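The robot and the snack aisle

I have worked in shops, on and off, since I was nineteen, and I have been told four times that a machine was about to free me up for customers. First the self-checkouts, then the handhelds, then the ordering software that sent us 82 cases of iced tea in a cold spring. So when Skollmont told us in August that the Astby branch was getting a shelf robot, I went home and ate my dinner and thought very little about it.

It is October 2024 now and I think about it quite a lot.

The pitch, from a man at Raltent with a very clean jacket, was that the robot would handle "low-value touches." That's facing up, putting strays back, gathering things into baskets. I have been doing low-value touches for most of my adult life, and it was interesting to learn what they were called. A fair part of my day looks like the chip shelf after people have been through it, bags flopped on top of each other, bottles lying down where bottles don't belong.

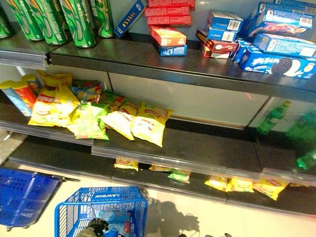

Maricel Bañez read a draft of this and told me I was being unfair, that her knees are better than they were last year and she doesn't care what jacket the man wears. She has a point about the knees. The bottom shelf is murder, and I would hand it over tomorrow if I believed I'd be given something better to do with the time.

So far I haven't been. We used to have two people on the late shift for the snack and drink aisles. Now we have one, plus the robot, and the one person has a tablet. The tablet goes off when the robot wants a decision. Is this item damaged, is this the right spot, may it continue. Last month I got 239 of those prompts, and I know the number because it turned up in my review under "engagement."

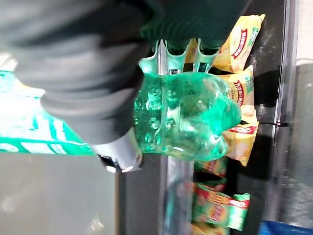 3 min read

I want to be careful, because people hear this and assume I'm against the thing itself. I'm not. A bottle with a bumpy side is an awkward object to pick up when it's lying among bags that slide, and somebody clever worked hard on that. My quarrel is with the spreadsheet behind it. The hours went first and the robot's share of the work was supposed to catch up later. Whatever hasn't caught up yet is being done by whoever is on shift, a bit faster than before, with a tablet in one hand.

There's also the matter of who learns what. When I started, an older woman at Bakhtiari, the grocer's where I had my first job, taught me the whole store by making me tidy it. You find out what sells, what gets picked up and dumped, which bags split if you cram them. The new starters here watch a progress bar. The bar says 100 percent and they move on to the next aisle, and they couldn't tell you where the lime chips go.

I asked at the staff meeting whether the saved hours would come back to us as training. I was told it was a great question — I have been in retail long enough to know what that means. Meanwhile the robot goes on reaching for its chips with one hand and holding its basket with the other, just like the rest of us. 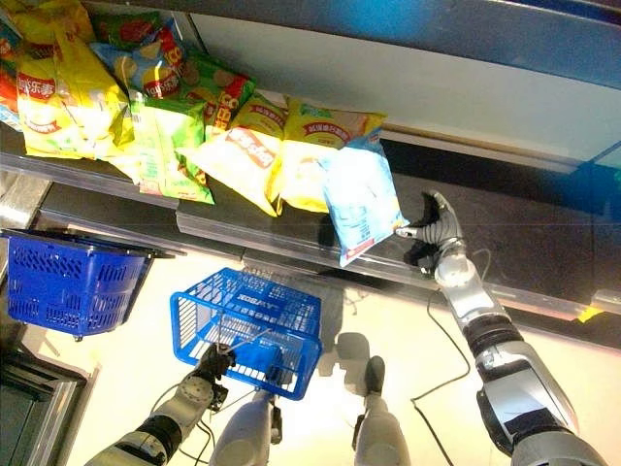 What I'd like is fairly dull. Put the second person back on lates until the prompts drop to something one human can answer without running. Leave the prompts out of our reviews. Let whoever works the aisle say which jobs the machine takes, starting with the bottom shelf, and write that down somewhere we can all read it.

I've sent all this to the area manager in a politer version. If I get a reply I'll post it.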